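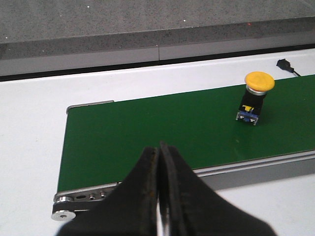
Archie Farquharson möchte wissen, ob Befehlsgeräte mit Pilzkopf stehend über das Band laufen dürfen oder grundsätzlich gelegt werden müssen.

Suchbegriff eingeben Suchen Erweiterte Suche

Häufige Fragen: Tischförderband an Sortierplätzen für Taster und Befehlsgeräte
27.6.24 – Redaktion Trandness
Kategorie: Fördertechnik > Kleinförderer > Betrieb und Pflege

Stehend oder liegend fördern?
Stehend ist zulässig, sofern das Gerät eine ebene Standfläche hat und die Kontaktblöcke demontiert oder bündig verbaut sind. Geräte mit großem Kopf und schmalem Unterteil haben einen hohen Schwerpunkt. Für sie gilt die niedrige Geschwindigkeitsstufe. Mit angeschlossener Leitung wird nicht gefördert.

Wie weit darf ein Gerät an den Gurtrand?
Die Standfläche muss vollständig auf dem Gurt stehen. Das Seitenprofil ist keine Führung. Wer seitliche Führungen braucht, bestellt sie als Zubehör (Position 54 der Ersatzteilliste) und stellt sie nach der Montage auf das breiteste Teil ein.

Müssen Not-Halt-Taster vor dem Einsortieren entriegelt werden?
Ja. Die Kappe wird je nach Ausführung durch Drehen oder Ziehen entriegelt. Gedrückt eingelagerte Geräte fallen sonst erst bei der Eingangsprüfung des Kunden auf. Der Not-Halt der Förderanlage selbst ist fest montiert und darf mit der Sortierware nicht verwechselt werden. Wir empfehlen, ihn dauerhaft zu beschriften.
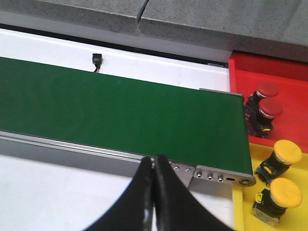
Bei uns stehen die Schalen direkt hinter dem Bandende, und trotzdem kippt jedes zweite Gerät beim Übergang, schreibt Szilágyi.

Welcher Abstand zwischen Bandende und Schale ist richtig?
Das hängt von der Standfläche ab. Im Automatikbetrieb muss das Gerät vor der Umlenkung gestoppt und entnommen werden. Ein freier Abwurf in die Schale ist für Taster nicht vorgesehen – auch bei kleinem Spalt nicht. Über der Umlenkung verliert ein schmales Unterteil die Auflage, bevor der Kopf die Schale erreicht.

Nach welchem Merkmal wird sortiert?
Zuerst nach Bauart, danach nach Farbe der Kappe. Die umgekehrte Reihenfolge führt zu gemischten Schalen, etwa Drucktaster und Pilztaster gleicher Farbe. Einsätze der Reihe Trustik fassen 23 Geräte, bei Pilzköpfen entsprechend weniger.

Sind Schalen von Grisico verwendbar?
Ja, wenn der Boden eben ist. Schalen mit Stapelrand brauchen eine Unterlage.

Der Gurt läuft seitlich weg. Was ist zu tun?
Band abschalten und vom Netz trennen, Gurt reinigen und den Stand des Rahmens mit der Wasserwaage prüfen. Erst danach wird der Gurtlauf an der Umlenkrolle nachgestellt, jeweils um eine Viertelumdrehung und abwechselnd mit einem kurzen Probelauf.

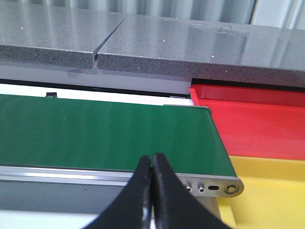
Nach dem Einstellen sind die Schrauben an der Endplatte auf festen Sitz zu prüfen, beidseitig. Läuft der Gurt nach vier Durchgängen noch immer nicht mittig, ist meist der Rahmen verspannt montiert.

Womit wird der Gurt gereinigt?
Mit einem feuchten, fusselfreien Tuch und neutralem Reiniger. Keine Lösemittel, kein Silikonspray. Das Aluminiumprofil wird trocken abgewischt, die Nut mit einem Pinsel.

Ist der Gurt einzeln erhältlich?
Ja, unter der Bestellnummer 979. Die neue Lieferung ist für August angekündigt. Bei der Bestellung bitte die Rahmenlänge angeben.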